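Notebook, January 2026
Wallpaper paste, batch notes

Third round on the adhesive for the printed papers. Retno Gunawan wants something we can mix in-house for the Tarigan rooms, where the walls are painted board and the old ready-mix keeps lifting at the seams. Gray leaf paper, same as we have up already.

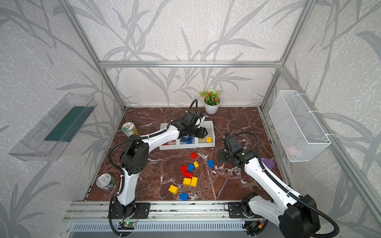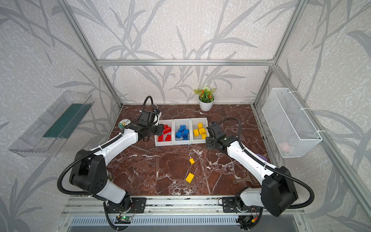 Pale gray with the darker leaf print.

Mixed four pots this morning. Pot 1 is plain wheat starch, cooked. Pots 2 and 3 are methylcellulose at two strengths. Pot 4 is the Plurier powder made up to the packet directions, for comparison.

Pot 1 went lumpy again. I added the cold slurry to hot water too fast. Strained it through the coarse sieve and lost a fair bit. What was left brushed out fine but it was grabbing before I had the second strip lined up. No slide at all. If we use starch it needs thinning, and then I doubt it will hold the edges.

Pot 2 (weak) slides well and wipes off the face of the paper with a damp sponge. Corners lifted within the hour. Rolled them down, they lifted again. Pot 3 is better. Seam closed and stayed closed through lunch. It takes ages to hydrate, so mix it the night before and stir once before going home.

Pot 4 no complaints except the price.

Soak time matters more than I had written down last July. At three minutes the paper is still growing after it goes on the wall and we get a ridge down the middle of the strip. Left the next one folded for longer and it hung flat. Need to time this properly with the same roll. Today I switched rolls halfway, so the comparison is no good. Both rolls were from the 672 run but the second one felt heavier in the hand. Ask Windent if they changed the backing.

Trimming: blade drags if the paper is too wet. New blade every strip. We are down to the last box, put it on the list.

Test boards are stacked on edge behind the Dronder cabinet, labeled in pencil on the back. Please don't lean anything on them. Board 3b has a thumbprint of paste near the top, that one is mine and not a fault in the print.

For next time:
cook the starch slower, lid on
pot 3 strength again, with a little starch paste stirred in
size half of each board first, leave the other half bare
look at all the seams after 27 days, write down any that open before that

Retno has the sizing. Brushes are washed and hanging, the big one is shedding and should go.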